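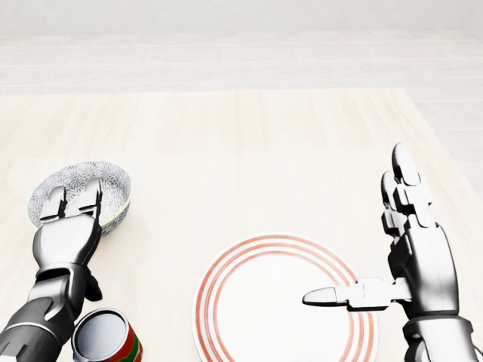

I went to the open day at the Kutau human rights archive expecting to be sold something, and I was, though it took until after lunch to work out what.

The archive holds witness statements and related papers from the conflict in the two river districts. Most of it was gathered by lawyers and local monitors who hoped it would one day reach a court. Some of it has. The greater part never will, and the open day was meant to show visitors, mainly law teachers and a few practitioners like me, what becomes of the rest.

We started in the reading room, where Lise Fehr, who runs the legal side, gave a welcome talk. She was brisk and did not pretend the place was bigger than it is. The collection stands at 659 witness files. Of these, 300 have been translated into English in full, and another 300 have a short summary. I asked about the other 59 and was told they are sealed at the request of the people who gave them. Fair enough. It was the only question of mine all day that got a straight answer first time.

Then came the Lakeo demonstration. Lakeo is the search system the archive has been using since October, built by a firm called Skultetti, and two of its staff had come to show it off. You type in a place, a date or a type of offence and it pulls up passages from statements that seem to bear on it. The example they chose was a forced transfer of villagers along a single road, and the results came up quickly and looked very convincing. I would have been more impressed if we had been allowed to choose the example.

When a colleague from a defence background asked to try a search of her own, she was told there would be time at the end. There was not.

My worry is an old one. A statement taken by a monitor with a notebook, through an interpreter, two years after the event, is a weak thing to build a criminal charge on. Every tribunal that has leaned on such material has had to go back and interview people again, and has often found that the second account does not match the first. People forget, or were never asked the right question, or the interpreter tidied up an answer. A system that lifts three sentences out of a forty-page file and sets them beside three sentences from another makes the two look as though they agree. They may. You would need to read both files to know, and I suspect a tired junior in a prosecutor's office will not.

I put this to the Skultetti people. They said the tool "supports the analyst". I asked whether it flags passages that point the other way, for instance a witness who puts the suspect somewhere else on the day. They said this was on the list for a later version. Prosecutors have a duty to look for that sort of material and hand it over, so I would have thought it belonged in the first.

The afternoon was better. We were taken through how the originals are stored and logged, and this part is done with real care. Each file has a record of who took it, who has handled it and when, going back to the field in most cases. Where there is a gap the record says so plainly. I have seen official bodies do much worse.

There was also a session on consent, using the Hồ protocol, under which each witness is asked separately about use in research, use in a national court and use in an international one. It sounds sensible on paper. Around 100 witnesses have so far been contacted again to go through it. The others agreed to something much vaguer, years ago, and nobody in the room seemed sure whether "the court" on the old form meant any court at all. Ms Fehr said outside counsel was looking into it. She did not say when they would report.

Coffee was at four and most of the group left before it was served. I stayed and talked to one of the translators, who said the summaries are written to a one-page limit whatever the length of the statement. I wish that had been in the morning talk.

Would I send students? Yes, for the storage and logging alone, and I would ask them to read one whole file before they touch the search box. Visits are by written request to the archive office and the next open day has not been fixed.

Posted 2025-12-15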